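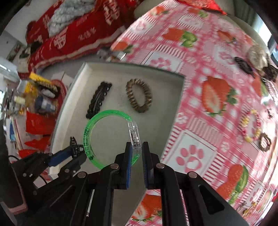
Trevor Ellwood
Materials technician, small parts bench, Curndale

Oct 22, 2022

Wunstead mixed accessories, tray 17. Continuing from the September pages. Green band first, hair accessories after.

Starting condition
Tray taken from the shelf as logged, lid off. Contents: green band bracelet, two hair accessories. The black one is the long narrow clip with the braided look. No packaging, no loose screws or springs in the bottom of the tray. Tray itself wiped out and reused.

The intake sheet has the bracelet under "jewelry, plastic". I have moved it to "electronic, small". Anything with parts visible through the housing goes to electronic regardless of what the rest of it is made of. The old sheet sorts by what the item looks like on the table and we keep paying for that later, when something with a cell in it goes into the granulator batch. Magesa sent back a full drum in September for that reason. Corrected the line, initialed it, left the original entry readable.

Band, visual
Translucent green for most of the ring, clear at the clasp housing. Small rectangular parts can be made out inside the clear section. Dark printing on the green side, characters and line markings running along the band, small emblem at the end of them. No attempt made to identify the maker from the emblem. I want the print recorded before any solvent goes near it, so the macro shots come before the wipe test. Please keep that order on the remaining trays too. On tray 14 I wiped first and lost the lower half of a part number.

Looked along both edges under the ring light. One mold line, inside face, continuous. Light scuffing on the outside of the clear housing, running with the curve. No crazing seen at the corners, which is where I expected it.

Wipe test
Cotton swab, isopropyl, light pressure, ten strokes on the last line marking only. Faint gray transfer on the swab. Print still legible by eye. Repeated with plain water on a different line marking, no transfer. Surface ink, then, with nothing over it. Will come off in the hot wash, so it should not affect the color of the regrind. Lirkex method sheet says twenty strokes, but I stopped at ten to keep enough print for a second opinion.

Clasp
Opened and closed by hand, held at the housing and not at the green band. Engages with a distinct click and releases with a thumbnail. Slight side play when closed. Did this 17 times and stopped, no change in feel. This is not a fatigue result and should not be quoted as one. The cycling jig is set for 3000 and I see no point in running it on a single sample with no history.

What I wanted to know was whether the housing can be separated from the band without cutting. Tried a plastic wedge at the joint, inside face. It lifts a little and then stops. Either a hidden tab or a spot of adhesive. Did not force it. Next step would be ten minutes in warm water and another go with the wedge, but water and the electronics should not meet until we know what is supplying them. Left attached for now.

Supply
Nothing lit, nothing buzzed, no response to tapping or to opening and closing the clasp. Assume it has a cell and assume the cell is live. Stored with the clasp open, in a paper envelope, in the steel cabinet. Do not put it back in the tray with the hair accessories. A metal clip against an exposed contact is a stupid way to start a fire, even a small one.

Surface prep, trial piece
Before touching the real band I worked on a piece of clear scrap from the offcuts drawer, to see whether the scuffing on the housing could be taken down enough to read the parts through it. 800 wet, then 2000 wet, then 3000 on a foam pad, then plastic polish on a cloth. Figure-eight strokes, fresh water between grits. Result on the scrap is clear enough to read 6-point type through from a finger's width away. There is some distortion where I leaned on the 800. Going straight to 2000 would probably do for scuffs this light - try that on the next scrap and compare.

Not done on the bracelet itself. The parts can be seen as it is, only the markings on them cannot be read. If the wedge works after all, there will be no need to polish anything.

Hair accessories
Black clip: checked with the hand magnet, both ends and the middle. Strong pull at one end, weak in the middle, nothing at the other. So a steel part somewhere, probably the spring or its pin, with a body that is something else. Did not cut into the braided surface. Has to be settled whether it is a wrap over a core or molded in one piece, as this decides between textile and rigid plastic on the sheet. A loupe at the end of the clip did not answer it. I could not find a thread end, but a glued wrap would not show one.

Other accessory: magnet only, no pull anywhere. Entered as "pending", to be done on the same day as tray 18 so the bath is mixed once.

Sheet changes
Added a column for "two materials, joined". Before this, joined items were entered twice, once under each material, and the tray totals came out wrong. Enter once, under the material that is harder to get rid of, with the other in the new column. For the green band that is electronic first, translucent plastic second. For the black clip, leave the first entry blank until the wrap question is closed.

Also changed "bangle" to "bracelet" throughout. We had both, plus "wristband" twice, and the search only finds one at a time.

Consumables
Isopropyl bottle at one third. 3000 discs down to the last sleeve. Swabs fine. The plastic wedges are all chewed at the tip except the wide one, order narrow ones. Ring light flickers on the lowest setting; use the middle.

Open items
- Macro shots of the band print, before and after wipe, into the tray 17 folder. Before is done, after is not.
- Low-voltage check across the clasp contacts if any are found. Ask before opening the housing.
- Straight-to-2000 trial on scrap.
- Float test for the second accessory, with tray 18.
- Send the corrected intake line to Wunstead and ask if the other trays from the same delivery had green bands in them. If they did, those were logged as jewelry too and need pulling.

Bench wiped down, discs binned, steel cabinet locked. Key back on the hook by the fume hood.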